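Sample custody changes at the Vuncombe lab, effective May

The water quality lab at Vuncombe will stop accepting paper custody forms in May. All field crews will enter sample records in Orus before leaving the collection point. The old carbon forms can be used for notes but will not be checked at the intake window.

The change follows an internal review by Mitra Alipour, who compared intake records against field logs for the spring sampling round. Of 471 records, most of the errors came from one step: copying the collection time from the field log onto the form. Crews wrote the time they finished the site in one place and the time they filled the bottle in the other. Holding times are calculated from the second figure, and nitrate and coliform samples were sometimes rejected on the basis of the first.

In Orus, the collection time is set when the bottle code is scanned. It can be edited for up to two hours with a reason code. After that, edits go through the shift lead.

Three points for crews:

Scan the bottle after filling and capping. A scan made at the truck before the site visit will start the holding clock early.

Coolers still need a temperature blank. Enter the reading at pickup and again at the window. The Beker coolers have a lid display, but it reads air temperature and is not accepted for custody purposes.

Field duplicates get their own code. Do not add a letter to the parent code. The system will accept the letter, then drop it on export – a known fault that is due to be fixed in the next release.

The Karaca route will run on the new process first, with four sites on the north bank and the reservoir outlet added once the signal repeater is working. Crews without coverage can scan offline; records upload when the tablet reconnects. The time stamp is taken from the tablet, so check the clock at the start of the shift.

Training is at 7:30 a.m. in the intake room. Dede Dramani will run the session and can issue logins on the spot. Bring the tablet assigned to your truck, fully charged.
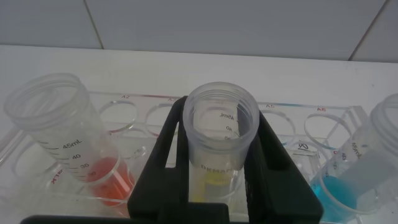

2 min read

Bench staff: rack position is now a required field for any aliquot held in a tube. Use the printed label on the rack, letter first, and enter a new record if the tube is moved. Questions on aliquot codes go to Mitra Alipour.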